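The Prize Is a Ladle

Morenike Ogundipe has run the staff cook-off at Vakano for long enough to be tired of the word "fun." She used it once while we talked, winced, and asked whether she could take it back.

Vakano sells bookkeeping services to small restaurants, so you might expect the food at its office events to be good. I asked her if it was. "Some of it," she said. "We have people who can cook and people who own a slow cooker. Those are different groups."

This September the theme was chili. There were 40 people at lunch, a sign-up sheet that had been passed around twice, and a ladle mounted on a block for the winner. I wanted to know what a company thinks it gets out of this. The usual answer is that it brings people together, and I have sat through enough of these lunches to doubt it. People stand next to the coworkers they already like.

Ogundipe didn't argue. "If you came to me and said, prove that anybody works better because of chili, I couldn't," she said. "I got asked for that in my first year. Somebody wanted a survey. I wrote one, and the answers were mostly about parking."

What did it cost? She had the number ready: $584, mainly for bowls, drinks, cornbread and the meat that the company pays back to anyone who keeps a receipt. I said that seemed like a lot for a lunch where the staff do the cooking. "It is a lot," she said. "Brisket is a lot. Junaid used brisket."

Junaid Virk, from payroll, won. He also won the year before, with a stew, and there was grumbling. The vote is by paper slip in a coffee can, one slip per person, and Virk's team is the biggest in the building. I put it to him that he might be winning on head count.

"Could be," he said. "I'd vote for me too if I worked for me." Then he talked for some time about dried chiles, which he toasts in a pan and soaks overnight, and about canned beans, which he will not have in the house. He was more convincing on the chiles than he had been on the vote.

Yuk-lan Chow came in second with a white chicken chili and is still not happy about the table order. Hers was at the far end, by the copier. "By the time they got to me they were full," she said. "You put the cold drinks there, fine. You don't put an entry there." She has asked for the places to be drawn from a hat next time. Ogundipe told me that was fair and wrote it down while I watched, though she has written it down before, according to Chow.

I asked all three whether they would turn up if it weren't on work time. Virk said yes right away. Chow said it would depend on who was bringing dessert. Ogundipe took longer. "No," she said. "I'd be home. But I'd want to hear who won."

There will be another one in the spring, probably soup. Ogundipe would like blind tasting with numbered cups, and Virk says he has no objection. The ladle is on his desk, and when I stopped by it had pens leaning against it.

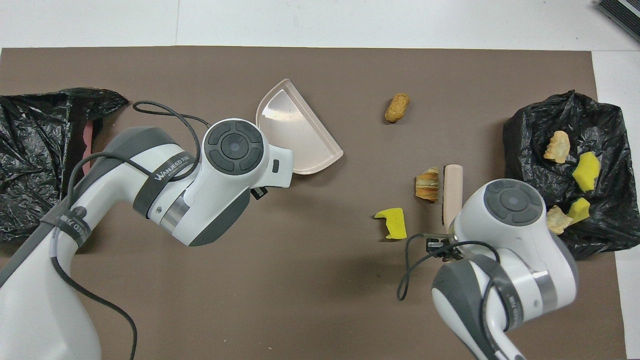

Issue 773, page 2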